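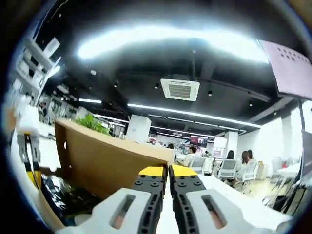 A reader wrote in to say the frozen peas were a mistake after her eyelid op, too heavy, and she'd have been better off with damp flannels out of the fridge. Fair point. Have changed it below.

## Getting the house ready before eyelid surgery

Quick list, typed one-handed with a cuppa. Your own surgeon's sheet beats anything here.

- Flannels. Six or so, damp, in a tub in the fridge. Not the freezer. Swap as they warm up.
- Pillows. Two plus a wedge. Mine came from Endum, 46 quid, bit steep but I slept.
- Shirts that button. Nothing over the head for the first week.
- Move the kettle, mugs and pills to waist height. No bending to low cupboards.
- Old pillowcases, dark ones. Ointment gets evrywhere and leaves a greasy mark. Washing up liquid rubbed in before the wash shifts most of it.

### The bedside box

Any cardboard box, flaps open so you can feel for things with your eyes half shut. Tissues, charger, lip balm, ointment, straws. Write the drop times on the flap in thick marker, you won't be reading small print.

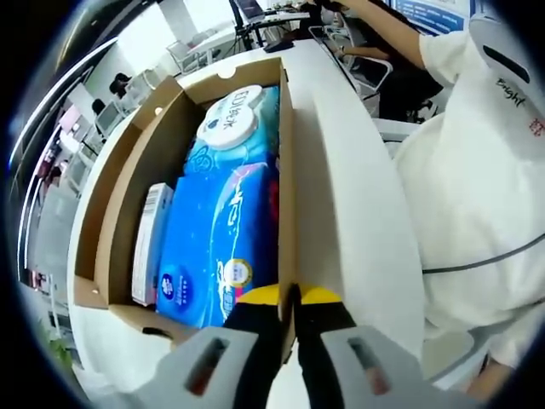
*Wipes and tissues together in one open box.*

Wipes are for hands only. Keep them off the stitches, use whatever the clinic gave you for cleaning. Unscented if you can get them.

### Food

Cook ahead. Soup, shepherds pie, anything soft that goes in a bowl. Go easy on salt, I puffed up like anything after a takeaway on day 5. Label the tubs in big letters.

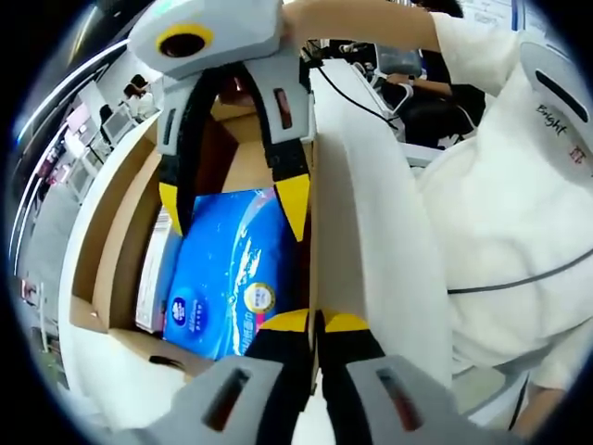

Screens next. You'll want the telly and you'll manage ten minutes. Get audiobooks or the radio lined up beforehand, and turn the phone text up to huge while you can still see to do it.

Lamps: low bulb, off to one side. Curtains that properly shut. Had mine done in April and the morning sun was a pain.

Sudden pain, bleeding that won't stop or any change in your sight, ring the clinic or get to A&E straight away. Put the out of hours number on the fridge and in your phone, both.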